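Zuccaro Slatted Side Table, Low Model
Product number 1743

Home > Living room > Small tables

The Zuccaro is a low table for beside the sofa, for the end of a bed or for a balcony that has a roof. We have sold it in the Plarent shop for 6 years and the design was changed only one time, when the bottom rail became a little wider.

The top is made of narrow strips with a gap between each of them. Crumbs and dust fall through to the floor, so please keep this in mind if you put the table on a carpet of light colour. A glass with a small foot can stand not so well on the strips. For wine glasses we recommend the Prukden tray, which is sold separately and lies flat on top without fixing.

Delivery and assembly

The table comes in one flat carton. Inside you will find the top, the legs, the bottom rails, a bag with screws and one hex key. Most customers need 10 minutes for the assembly. Put all screws in by hand first, and make them tight only when the table is standing on an even floor. If you tighten one corner completely before the others, the table can rock afterwards. In this case loosen everything, press the top down with your hand and tighten again.
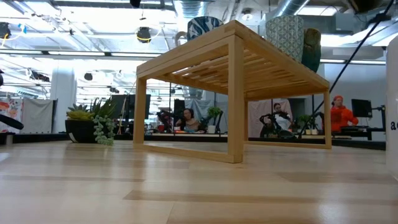
Care of the wood

The table is delivered with a thin coat of oil. Wipe it with a damp cloth and dry it after. Please do not use spray cleaners or the rough side of a sponge. When the surface feels dry to the fingers, usually in the second winter, you can give it new oil. We sell Surum clear oil in small tins, and one tin is enough for 2 tables. Put it on with an old cotton cloth, wait until it goes in, and take away the rest. To reach between the strips it is easiest with a flat brush.

Oily cloths can catch fire by themselves. Lay them out flat outside to dry before you throw them in the garbage.

The colour of the wood becomes warmer with time, more quickly near a window. If you keep a plant or a pile of books always on the same place, the wood under it will stay lighter. This is not covered by the warranty.

Outdoor use

Under a roof, yes, from spring until fall. In rain or snow, no. We ask our customers to bring the table inside in December at the latest, and not to put it directly beside a heater.

Spare parts

Screws and hex keys are free, you pay only the postage. Single strips for the top can be ordered also, but they come without oil and will look paler than your table in the beginning. Write the product number in your message, please, and say if your table has the narrow or the wide bottom rail.

Returns

Tables can be returned assembled or in parts. The original carton is not necessary if the corners are well protected.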